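Who Folds the Shirt? Automation and Daily Work at Stenon
Student project report, spring term

1. Why this workplace

Our course asked us to pick a workplace where machines are coming in and find out what the people there make of it. Most of the class chose warehouses. I chose Stenon, which prepares training material for household robots, on the theory that people who teach a robot to tidy bedrooms must have opinions about being replaced. They did, though most of the opinions concerned wrists.

The work is easy to describe and slow to do. Staff go to a furnished home, pick up a hand-held gripper with two yellow fingers, and handle laundry and bedding with it the way they hope a robot will one day. The gripper records as it goes. The recordings are sent to Vitholm, the client, where the learning part is done on computers I wasn't shown.

2. A shift

I was allowed to follow a crew during April. The target was 100 usable recordings per shift. Before starting, everyone gets the task sheet, which says things like "tidy bed, natural manner." Natural manner is a lot to ask of someone who may only touch a sock with pincers.

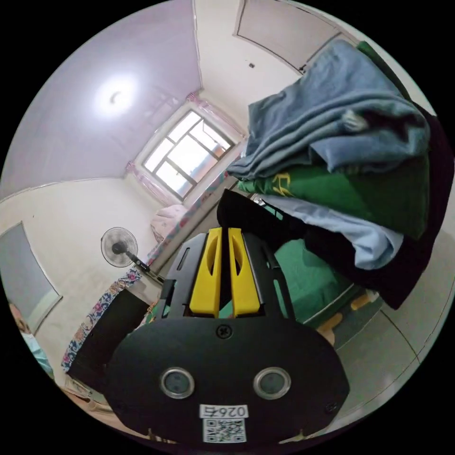
Raymonde Gagnon has been at Stenon longer than anyone else on the crew. She used to clean rooms at the Samonte, a hotel, and told me she could make up a bed there without once thinking about it. At Stenon she has to think about it constantly. If she squeezes too soon, the recording is rejected. If she helps with her free hand out of old habit, the recording is rejected, and she hears about it from a dashboard.

The dashboard was my first surprise. I had expected the automation to be at the far end, in the robot. Most of it is already in the office. Software checks each recording, scores the worker and hands out the next task. The supervisor who used to do this now spends the day explaining the software's decisions, which he finds out about when everyone else does.

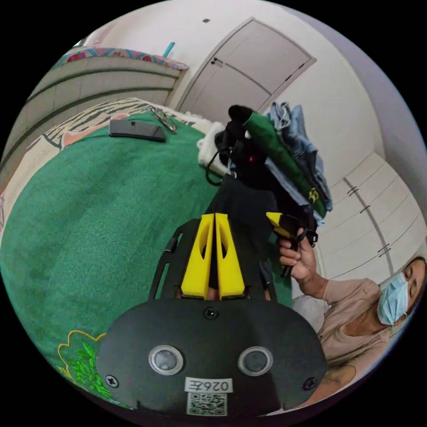
Scores run up to 100, and Raymonde's for the week was 97. She wanted to know where the other three points went. So did the supervisor. They wrote to Dorkulstead, the firm that supplies the scoring program, and received a link to a help page about passwords.

3. What changes for the workers

Pay is by the shift, with a bonus once a worker reaches 3,000 accepted recordings. Two people told me the bonus made them faster and also made them pick the easy items. Towels are popular. Anything with straps is left for whoever comes back last from lunch – a rule that appears in no handbook and is very strictly kept.

The skill involved is real, but it is hard to put on a résumé. Raymonde can now turn a sleeve right side out with two stiff fingers. Her hotel training helped with the folding and not at all with the gripping. Newer workers who had never folded much of anything learned the tool sooner, and she was not delighted to hear me say so.
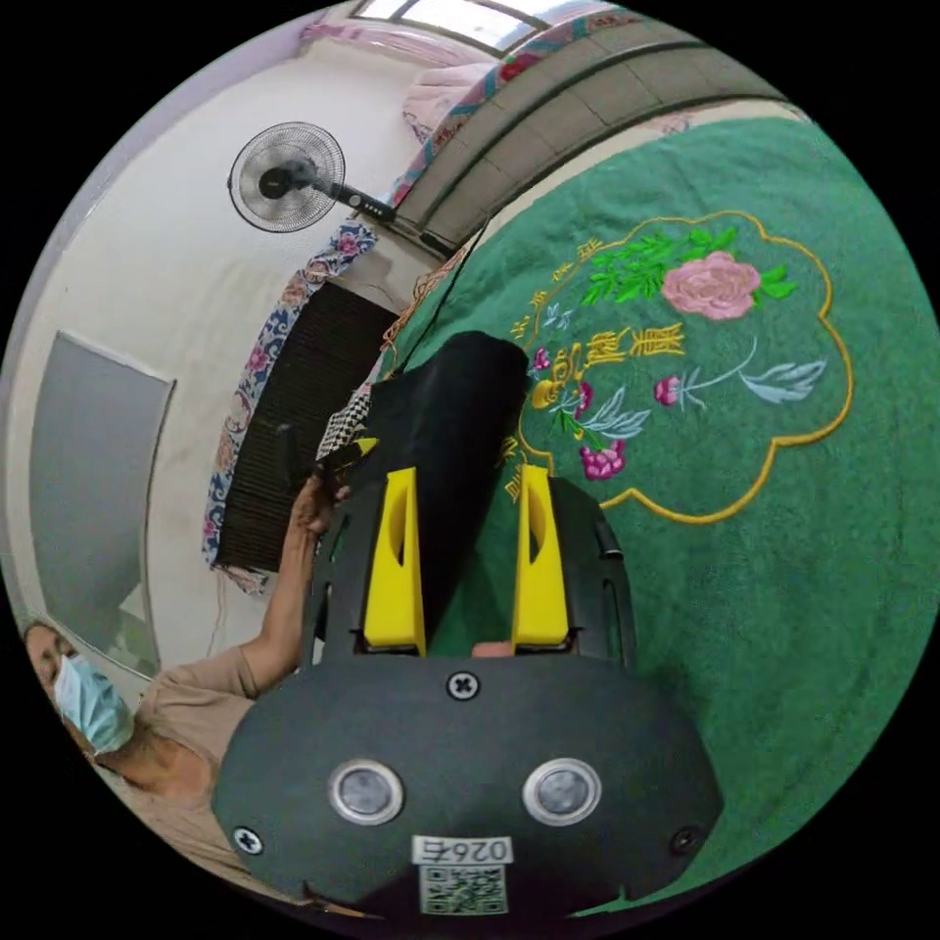
I asked everyone whether they worried about working themselves out of a job. One man said he would start worrying when the robot could do a fitted sheet. Raymonde was more serious. She doesn't mind a machine making beds, having made enough of them. She minds that what she knows goes into a file and the file belongs to Vitholm. Workers get no copy and no credit, and the contract covers this in one paragraph that none of the people I interviewed remembered reading.

4. Limits of this project

I spoke with one crew at one company, and Vitholm answered my questions with a brochure. I also tried the gripper myself for an afternoon. My recordings were not accepted, so I can't report on the bonus from experience.

If I did this again I would interview the hotel staff at the Samonte too, and ask what they would want a machine to take over first. Raymonde's guess is the bathrooms. Stenon has no bathroom tasks on its list so far.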